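Kurnine Lab Teaches Two-Armed Robot to Slow Down and Take a Second Look

April 2024 | By Zhenhua Shao
6 comments | 310 shares

Anyone who has ever tried to get a stubborn lid open with one hand while holding a phone in the other will have some sympathy for the robots at the Kurnine lab in Britberg, where a small team has spent the better part of a year on a problem that sounds simple and is anything but. They want a robot to handle ordinary household things, the kind that roll and squash and swing open at the wrong moment, without being programmed separately for every one of them.

Their newest result, which the group shared with visitors at an open afternoon this month, is a training method they call Weleck. The idea behind it is a friendly one, and easy enough to explain over coffee (which is how it was explained to me). A person guides the robot through a task a number of times, and the robot learns to copy what it was shown. That much has been done in plenty of labs. What Weleck adds is a kind of hesitation. When the fingers get close to an object, the software compares the view from the wrist with the view from a fixed camera beside the table, and if the two disagree about where the thing is, the arm stops and takes a fresh look before it closes its grip.

Small, pale, shiny objects have been the hardest, and the team keeps a good supply of them around for just that reason. A white plastic case with a hinged lid can look very different to a camera a few inches away than it does to one across the table, and the glossy rim throws back enough light to confuse matters further. Then there is the lid itself, which changes the whole outline of the object depending on whether it is open or shut.
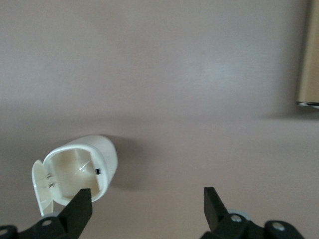
Weidong Xie would rather talk about the misses than the catches, and told the visitors that a grip landing a finger's width off target teaches the group far more than a clean one, as long as the robot noticed before it squeezed.

That noticing is where the numbers come in. The team ran 100 attempts with the older version of their software and 100 with Weleck switched on, using the same table and the same mix of objects. They counted an attempt as a failure if the robot dropped the object, knocked it over, or closed its fingers on nothing at all. With the older version, the failures came mostly from that last group, the arm sailing in with great confidence and coming up with a handful of air. With Weleck, those empty grabs fell to 6. The pauses do cost time, and a task with several steps can feel slow to anyone standing there watching, but the group thinks it is a fair trade for a machine that may one day be putting away somebody's dishes or picking up after somebody's kids.

The second half of the work deals with having two arms instead of one. Two arms can share a table nicely, each one taking the things nearest to it, but they can also reach for the same item, or block each other's view at exactly the wrong time. Under Weleck each arm keeps its own opinion of where things are, and the two opinions are compared before either one commits. The lab tests this with objects that have very little in common, soft toys and upright cylinders among them, so that a habit learned on one shape can't simply be carried over to the next. Plush is a special headache, I learned, because it has no firm edge for the software to settle on, and a toy lying on its back has arms and legs going in every direction.

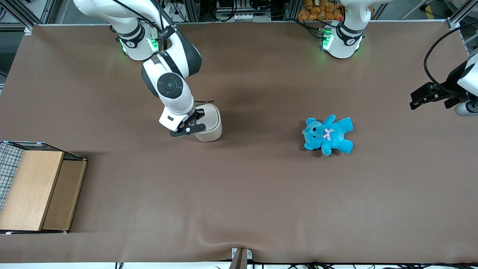
Could the same trick work with a cheaper set of cameras, asked a reader named Liang, who wrote in after our short notice about the open afternoon and wanted to know whether a school robotics club might try it. The team's answer was a hopeful maybe. The comparison step does not need an especially sharp picture, they said, but it does need the two views to be taken at very nearly the same moment, and that is the part inexpensive equipment tends to get wrong. They are planning to write up a simple guide to timing the cameras, and I will be glad to pass it along when it is ready.

There is still a fair amount left to do. Everything so far has been tried under the lab's own steady lighting, and nobody on the team is willing to promise how Weleck will behave in a kitchen at sunset with the glare coming in sideways. They would also like the robot to learn from fewer demonstrations, as guiding a pair of arms by hand for an afternoon is tiring work, and everyone in the group has taken a turn at it and has the sore shoulders to show for it.

A longer set of trials is planned for June, with new objects that the robot has not met in training. The lab hopes to open its doors again once those are finished, and visitors with patient children are especially welcome.

Related items
Britberg Library Adds Evening Coding Hours
Open Afternoon at the Kurnine Lab: What to Know Before You Go
Why Soft Objects Are Hard for Robots
2 Local Students Head to State Engineering Fair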